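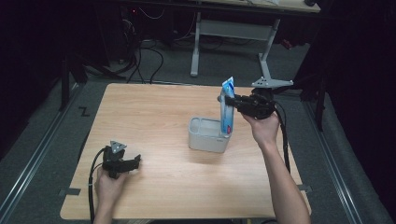
给 Carolina Antunes 的进展汇报,开放日部分。写得急,格式先别管,预算表另发。

**日期** 2018年5月19日
**地点** Disthorpe,二楼演示间
**写的人** Prasetyo Kwok

## 先说结果

开放日办完了。来了将近200人,比报名的多,下午有一阵门口排队。原计划一轮演示二十来分钟,后来压短了,不然轮不完。Gamon 项目的三块内容都演了:手持夹爪采集、数据回放、机械臂复现。前两块顺,第三块有问题,下面细说。

您上次电话里问的两件事:

- 钱够不够用到年底:够,但线缆和夹爪指头的备件超了,见后面。
- Bundusar 那边还合不合作:合作,他们派了3个人来看,态度比一月份那次好很多。

## 演示怎么走的

每轮由 Marlina Rondonuwu 主讲,Izzati Tjoa 在桌边操作。桌上一个浅灰色分格收纳盒,任务是日用品的取和放,牙膏竖在盒子的格里,用夹爪夹住中段提出来,再放回去。双手各拿一个夹爪。听着简单,观众上手以后才知道牙膏这种软的东西不好夹,夹重了管身变形,夹轻了往下滑。这一段反应最好,问问题的人最多。

观众试用环节原来没有,是 Larasati 提议临时加的。每轮放两三个人上来试。好处是大家一下子就懂我们在干嘛,坏处是时间全乱了,而且试用的数据基本不能用,动作太快、手挡住标记、夹住了不松,什么都有。这部分没有算进采集量里。

回放那块用的是之前存好的数据,大屏上放轨迹,Marlina 讲为什么人手拿着夹爪采比遥操作快。有位做仓储的先生追问快多少,当场给不出严谨的数,答应会后补给他。这个对比试验本来排在下一阶段,我建议提前做。

## 没做好的

1. **机械臂复现掉链子。** 上午一共演8次,有几次没把牙膏放回格里,碰到隔板就倒了。Larasati 判断是盒子的位置和训练时差了一点点,桌子搬过以后没有重新标定。下午标定完再演,好多了,但看上午场的人已经走了。这个责任在我,流程里漏了这一步。
2. **线太多。** 夹爪拖着线,人一转身就绊。后面那张桌子底下的线也没有收,有家长带小孩来,我们只好一直站在旁边拦着。没出事,可是不应该这样。
3. **讲解词太技术。** Marlina 自己也说了,第一轮讲到坐标系的时候大家眼神就散了。第二轮开始改口语,好一些。
4. 签到表只有一张,排队一半是因为这个。留了联系方式的人数还在对,有的字认不出来。

## 采集进度

开放日之外的正事。本期目标是400条合格的双手操作,上周已经采满,质检也过完了。日用品类占大头,文具类刚开始。Izzati 的意见是物体种类比条数更要紧,同一支牙膏采再多,换个牌子照样夹歪。我同意,下期想把条数目标放低一点,种类往上加,需要您点头。

质检里刷掉的主要是三种情况:夹爪出画面、左右手时间对不上、中途有人说话停顿太久。时间对不上那个已经查到原因,是采集程序启动顺序的事,改了,新数据里还没有再出现,继续盯着。

数据整理方面,标注规范第二版写了一半,卡在"夹稳"怎么定义。现在两个标注的人理解不一样,一个看手指合拢,一个看东西离开盒底。下周定下来,定了以后旧数据要回头补标一部份。

## 合作方

**Bundusar**:看完主要问能不能在他们的货架上做。我说可以谈,前提是他们出场地和样品。没有承诺时间。他们要一份两页的说明,Marlina 在写,发出去前会先给您看。

**Kaushik**:夹爪指头的供应。这批指头磨得比预想快,软垫边上起毛,演示前一晚换了一套。跟他们提了,答复是可以换硬一点的料,样品还没到。如果硬料夹牙膏这类东西打滑,就还是得用旧的,那备件预算要加。加多少等试完再报。

## 要您定的

- 下期目标改成以物体种类为主,条数降低,行不行
- 和遥操作的对比试验提前,人手从标注那边借,标注会慢
- 备件预算可能追加,先打个招呼
- 秋天要不要再办一次开放日。Larasati 很想办,我的意见是可以,规模小一半,提前分时段预约,不要再一股脑放进来

## 接下来我们自己会做的

- 标定写进开演前检查单,搬过桌子必须重做,谁搬谁签字
- 线缆改走桌下线槽,夹爪的线加长一段,吊起来走(Izzati 在试,吊太高会扯手,还没找到合适的高度)
- 给仓储那位先生回邮件
- 对完签到表,给留了邮箱的人发感谢信和回放视频
- 标注规范第二版定稿

演示录像还没剪,原始文件很大,传到共享盘要一阵子,传好告诉您。上午失败的那几次也留着,没删,您想看哪段直接跟我说。

预算表 Larasati 今晚发,有两张发票还没拿到,那两行先空者。

Prasetyo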